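### 4.2 Gloss and the perceived age of a tabletop

Respondents in Dornville and Oralmont were asked to guess the age of a table from a single look at its top. They were bad at it. Of the 862 people who completed the task, only 215 placed the surface in the correct decade, a rate that compares poorly with the guesses of a pet owner asked about somebody else's cat. The errors were far from random, though. Matte tops were judged older than they were, glossy tops younger, and tops with a single visible cup ring were assigned to the respondent's grandparents with great confidence.

Earlier work on domestic surfaces has treated shine as a matter of cleaning habits. Our interviews suggest that people read it as a matter of character. A Dornville respondent described a high-gloss sideboard as "trying too hard," then spent several minutes explaining how she kept her own free of fingerprints. In Oralmont the same finish was "hotel" to younger respondents and "Sunday" to older ones. We coded both answers as formal, with some loss of poetry.

Color made things worse. The orange-brown range, which covers most of what respondents called "regular wood color," produced the widest spread of guesses in the whole survey. Several people dated the same top to the 1970s on Monday and to last year when they were shown it again in August. We considered dropping these respondents for inconsistency and decided against it. On inspection, the authors had done the same thing.

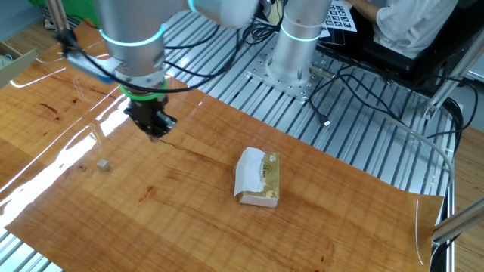
**Figure 3.** Glossy wood-grain sheet in orange-brown, on a workbench.

Grain is the one feature respondents claimed to trust. When asked how they knew a top was old, most of them pointed to the pattern, and most of the patterns they pointed to would have told them nothing of the kind. The difficulty is plain enough with a finish such as the one in Figure 3, where the shine and the orange-brown tone pull the eye in opposite directions: the first says new, the second says den with a bar in it. Respondents who met this combination tended to settle the matter by asking whether they would want it in their own home. Those who said yes called it vintage. Those who said no called it old.

The Lagman scale, which scores surfaces from dull to mirror, does not capture this difference, and the Pender revision adds two more steps without getting any closer. We return to the question of wanting in Section 5, where it is joined by the question of price.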